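Drusbridge sorting study - FAQ

Quick answers, will tidy up when I get a minute. Last touched August.

What is the study about?
Whether an arm can learn a "clear the table" job from fewer demonstrations if we pick them better. Rubbish goes in the bin, toy food stays out. Simple to say, fiddly to do.

How many demonstrations did you use?
1554 after cleaning. We started with roughly 2000 and threw out the ones with dropped grasps or long pauses.

How do you pick them?
A small scoring model, called Aguiar in the code. It looks at each run and asks how different the start layout is from the ones already kept. Near-copies get dropped. No hand labelling.

Why toy food and tissues?
Cheap, easy to replace. Tissues are the hard bit - a crumpled one never has the same shape twice, so the policy can't just memorise a grasp. 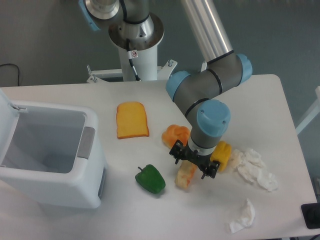
Lewis MacAulay wrote in to ask whether the picked set only wins becuase it has more variety in tissue positions, and whether a plain random shuffle of the layouts would do as well.

Fair point. We ran that. Random subset of the same size did worse on tissues, about level on everything else. So variety is part of it, maybe most of it. Not claiming more than that.

Did you try other methods?
Yes, 4 in total. Two are close to ours, the Novell baseline is the one to beat. Table is in the paper.

Does it work on other arms?
Don't know yet. Only tested on one. Dakari lab has asked for the weights, will post there results if they're happy with that.

Can I have the data?
Soon. Needs a licence check first. Code is up already - use branch 2, the main one is out of date.

Where do I send bugs?
Issue tracker please, not email.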